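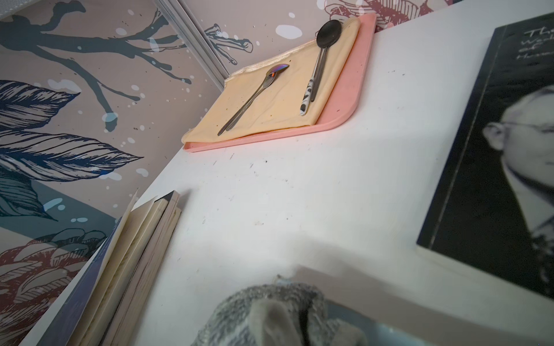 Camow desk-tidying arm: is the Rasport kit worth it for a home office?

Posted in Home Gadgets

I've been quoted $645 for the Camow arm, plus another $200 for the Rasport gripper kit with the padded fingertips. The ad says it "learns your desk in an afternoon." My desk is mostly books and whatever I ate lunch with. Has anyone lived with one for more than a week? The only reviews I can find are on the seller's own site, and they all sound like the same person.

Flanagan

I had one on the 40-day trial and sent it back. It'll push a mug. Ask it to square up a pile of paperbacks and you'll be there till dinner. The return freight came out of my pocket, so read the fine print.

Prorurora

Depends what you put in front of it. Hard, boxy things are what the brochure shows, and most of us don't own a desk like that.

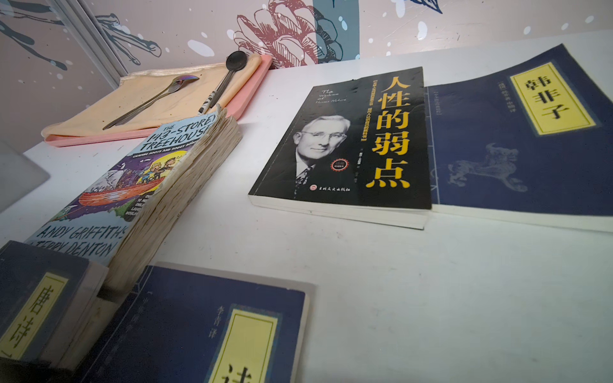

Books are where I'd press the seller before paying. The Camow sheet gives a maximum opening of 36 mm and says nothing about covers lying flat, where there's hardly an edge to get hold of. A stiff paperback is one problem and something like that Treehouse book, with its pages all wavy and fanned out, is another. Then there's the navy one tucked partly under the black one, so which does it lift first? Ask for a demo with your own oldest, floppiest book and a couple of spoons on a cloth. If they'll only show you new stock, I'd keep my money. The padding might be kinder to covers, but I haven't seen a test that shows it, and roughly a third of the price again is a lot for fabric.

Also check whether the colour camera is included or extra. Mine was extra.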